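Guides > Parish Tools > Landuner Prayer Wall > Setting Up Your First Vigil

August 3, 2024
By Mekdes Wako

4. Setting up a vigil for persecuted Christians

A vigil is my favorite thing to build in Landuner! You pick the hours, people sign up from their phones, and the Prayer Wall shows who is praying right now. St. Erkcombe parish ran one for 60 hours straight and filled every slot (the 3 a.m. ones went first, believe it or not).

You need an Organizer login and a published parish calendar. If you don't have those yet, go back to Section 2.

1. Open Prayer Wall and choose New Vigil.
2. Type a title. Short ones look best on the lobby screen.
3. Set the start and end times. Slots are 30 minutes unless you change them under Length.
4. Under Intentions, add the countries or communities you are praying for. You can paste a whole list – one per line – and the wall will rotate through them.
5. Choose a reading set. Kassa has psalms and short passages from Acts, and it's lovely read aloud.
6. Press Preview, check the times once more, then press Publish.

CAUTION: Never enter the full name, town or photo of a living person who is at risk. The wall is public as soon as you publish. Use a first initial, or simply "a pastor and his family."

NOTE: A single vigil can hold up to 958 sign-ups. Refilwe Zwane's group reached 683 last August and the page stayed quick the whole time!
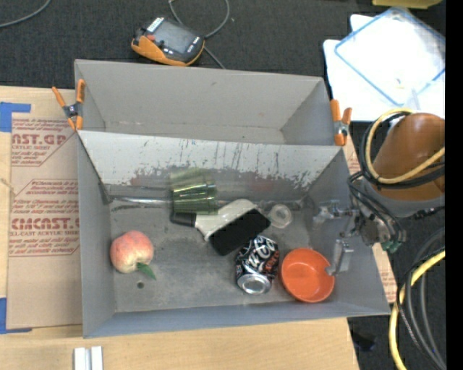
7. Go to Reminders and turn on the text message option. People get one message an hour ahead and another when their slot opens.
8. If you are sharing the vigil with another parish, select Add Partner and enter their Skeltum code. They can see the schedule and fill slots, but only you can edit the intentions.

To close a vigil early, choose End Now. Sign-ups are saved for 60 days, so you can still send everyone a thank-you note from the Messages tab.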